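Workshop Notes: Two Arms, One Tray, Many Opinions

Members keep asking me whether the two-arm build on the gray table is "done." I have been asked to be encouraging. I will say that it moves.

Lăcrămioara Lazăr and Alina Mihăilă started on it in May, after Lăcrămioara decided that her kitchen was no place for a pair of white arms and that much cable. The control software is called Radu, and they wrote most of it at her dining table on weeknights. The parts bill so far stands at $1,249, not counting the arms themselves, which both of them change the subject about.

The task is setting a tray. Put a cup on it, put a box on it, leave the lemon for later. A child of five would be finished before Radu has loaded its settings. Alina keeps a log, and on Monday she let me read it: 70 tries at the cup, 16 of them bad enough that she stopped the run by hand. She thinks that's a fine record for a shared bench with people walking past. I think it's a lot of evenings for one cup.

My larger doubt is the second arm. The plan says the right one holds while the left one opens the drawers of the little oak cabinet. On paper, lovely. So far I've read a great deal about the drawers and heard very little about them opening.

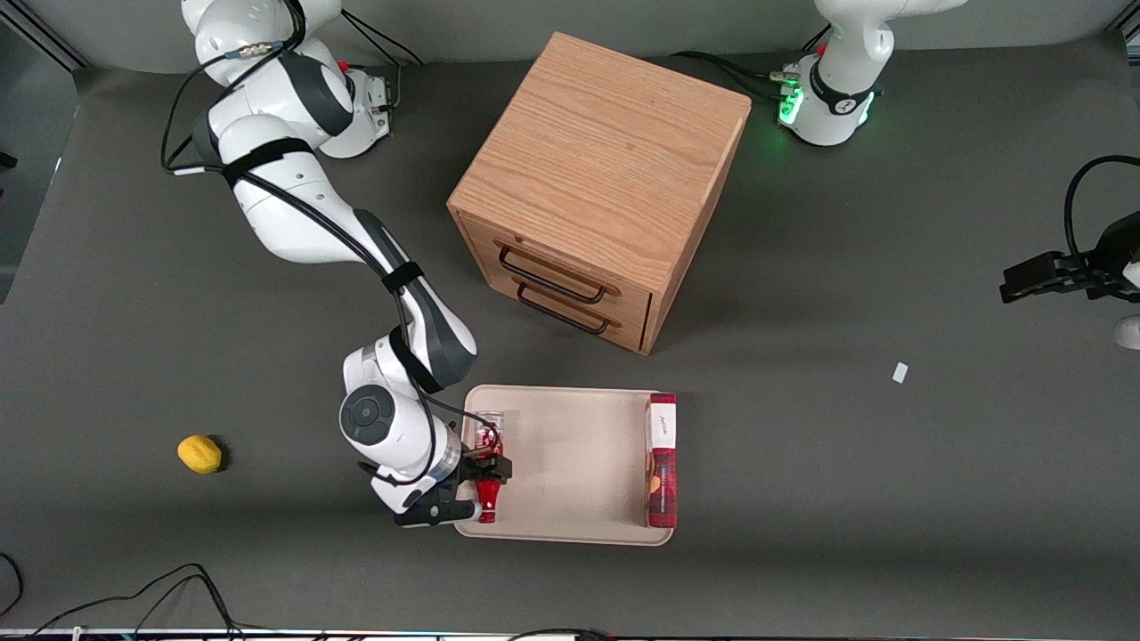 Then there's the matter of where the cables go. Lăcrămioara says black straps will do for now, and "for now" has a long history in this building. I'd like to see a proper run down each arm before anyone adds a wrist camera or whatever comes next on the list.

They're on the bench most Monday evenings from 7. Go and watch, and ask about the drawers. If you have spare cable clips, bring those too.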